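Subject: Re: [homestudio] Drum libraries eating my laptop, and a question about brushes
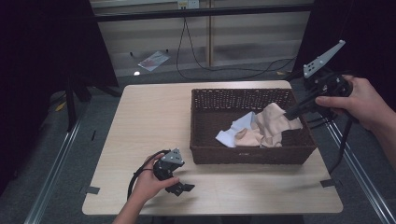 White cloth and beige cloth in the wicker basket.

Hello all, and hello Murray, good to see your name on the list again!

Murray Quinlan wrote:

> I finally bought the Willby brushes pack after humming and hawing
> over it all summer. It sounds lovely on its own, but the minute I
> put it in a song with bass and piano the snare just vanishes. Also
> the full install is 85 GB, and my laptop only had 19 left, so I put
> the whole lot on an external drive and now every kit takes an age
> to load. Is it me? Should I have gone with Flalska instead?
>
> Murray

It isn't you, Murray. I went through nearly the same thing with that pack last October, and I nearly gave up on it, so let me tell you what I ended up doing and you can take whatever is useful.

First the disk business. You don't need the full install. In the installer there's a page most of us click straight past, where you can untick the extra room microphones. I kept the close mics, the overheads and one room pair, and the thing shrank to less than half the size. If you've already installed everything you can go back and run it again, and it will offer to remove the parts you untick (let it finish, even when it looks frozen, mine sat there long enough for me to make a sandwich and eat it). After that I'd guess it could come back onto your internal drive once you've cleared a bit of space, and your loading troubles should mostly be over. If it has to stay on the external, check that the drive is plugged straight into the laptop and isn't going through a hub.

Now the vanishing snare. Brushes are mostly swish, and a piano sits right on top of swish. What helped me was turning the overheads down a good bit and bringing the close snare mic up more than seemed sensible when I listened to it alone. Then I took a little of the low middle out of the piano, just a few dB, and there was my snare! I also stopped using the pack's own reverb and sent the whole kit to one short room along with everything else, so the drummer sounds like he's in the same building as the pianist.

One more thing, and I wish I'd known it sooner. The grooves that come with the Willby pack are played very softly, and if you've set your velocity curve for a heavy-handed rock kit they come out softer still. Put the curve back to flat before you judge anything. I had a bend in mine left over from the Stallitgate kit and had forgotten all about it.

As for Flalska, I do have it, and I like it very much for anything with sticks. There are 473 grooves in it and I keep going back to the same handful of slow shuffles. But its brushes are an afterthought, to my ears anyway, and the stirring sound loops in a way you'll start to notice by the second verse. For brushes I'd stay where you are.

If you want something between the two, the Van der Linden jazz kit has a nice dry snare and is a much smaller download. The ride cymbal is a bit clangy for ballads, though I've got used to it.

Send me the piano and drum stems if you like and I'll have a go at the balance this week, no trouble at all. And do tell us what tempo the tune is, as some of those brush patterns get very lumpy when you drag them below where they were played.

All the best to you and everyone,
Your long-winded friend in the back bedroom studio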